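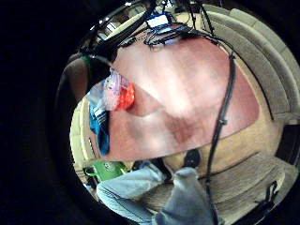
赤みがかった天板と、その向こうのコード類。

机の上という未解決問題

家の中でいちばん働いている家具は何か。冷蔵庫でもベッドでもなく、居間のテーブルだと私は思っている。食事を載せ、郵便物を載せ、読みかけの本を載せ、最後には「あとで片づける」という約束まで載せる。給料は出ない。たまに拭いてもらえるだけである。

わが家のテーブルは赤茶色で、木目が細く流れている。ローズ色と呼べば聞こえはいいが、買ったときの札には「チェリー調」とあった。この「調」の一字を、私は店を出るまで見落としていた。展示品で、角の丸いところが気に入って決めた。角が丸ければ脛をぶつけても痛くないだろうという読みは外れ、丸い角は丸いなりに痛い。

片づけの相談に乗ってくれたのは、収納の店「ベスム」で働くヴィオラ・ファッブリさんだ。うちへ来るなり、彼女は天板ではなくコードのほうを見た。
「これ、全部使っていますか」
使っている、と答えた。声が小さくなった。

コードは増える。買った覚えのある機器の数より、いつもコードのほうが多い。一本抜いてみると何も消えず、安心して捨てた翌月に、それがプリンターのものだったと判明する。以来わが家では、身元不明のコードは全員、無期限で滞在を許されている。黒いのがまた困る。黒いコードは黒いコードと見分けがつかず、からまると一匹の生き物の顔をする。

ファッブリさんの処方は簡単だった。両端に同じ色のテープを巻き、機器の名前を書く。それだけである。私は白いテープを買いに行き、三色セットを買って帰り、色の割り当てを考えるうちに夜になった。仕事用、娯楽用、そして「たぶん」用。「たぶん」の色がいちばん早くなくなった。

次の難所は袋である。半透明のポリ袋というのは、実にずるい入れ物だ。中が薄いピンクや薄紫に透けているから、何が入っているか分かった気になる。分かった気になるので開けない。開けないので、いつまでも机の端に座っている。これが紙袋なら不安になって中をのぞくだろうし、箱なら蓋に何か書くだろう。半透明は、その両方を免除してくれる。

この話を友人のピーター・モディセにしたところ、彼の家には二年前の引っ越しから開けていない袋があるという。中身は見えている。「夏物だよ」と彼は言う。夏は二回来て、二回とも去った。

袋の扱いについては意見が割れた。ファッブリさんは、机に置く袋には期限を書けと言う。モディセは、期限を書いたら期限を過ぎるだけだと言う。私は両者の間をとり、袋を椅子に移した。茶色い布張りの椅子で、客が来れば座ってもらうつもりの席だったが、袋も客といえば客である。

布の話もしておきたい。机の縁に布を掛けるのは、掛けた本人にとっては一時的な措置だ。手を拭いたあと、上着を脱いだあと、洗濯物を運ぶ途中。ところが布は垂れた瞬間から、ずっとそこにあったような顔をする。とくに鮮やかな青はいけない。目立つからすぐ片づけるだろうと思うと、三日目には差し色に見えてくる。来客にほめられたりすると、もう下ろせない。

では大きな家具を入れれば解決するか。通販の「イステン」には、天板の下に引き出しとコード穴を備えた机がある。値段を見て、いったん画面を閉じ、お茶をいれ、また開いた。値段は変わっていなかった。商品欄の感想は1274件。星の多いものから読んでいくと、引き出しはたいへん便利で、すぐいっぱいになったと書いてある。便利とは、いっぱいになるまでの期間のことらしい。

結局、机はそのままにして、やり方だけを変えた。ベージュのソファに腰を下ろす前に、天板から物を一つだけどける。二つどけると掃除になり、掃除になるとやる気が要る。一つなら言い訳より早い。どけた物の行き先は決めておく。行き先がないとソファに置くことになり、今度は座る場所がなくなる。これは初日に経験した。

ファッブリさんには、最長20分で切り上げるようにとも言われている。私の場合、その心配は今のところない。

ノートパソコンだけは定位置を認めた。仕事の道具だから、という理由を立てたが、昨夜この原稿の代わりに開いていたのはイステンの机のページである。感想がまた増えていた。「組み立て用の工具が一本余りました」とある。たぶんその家でも、いまごろ机の上に置いてある。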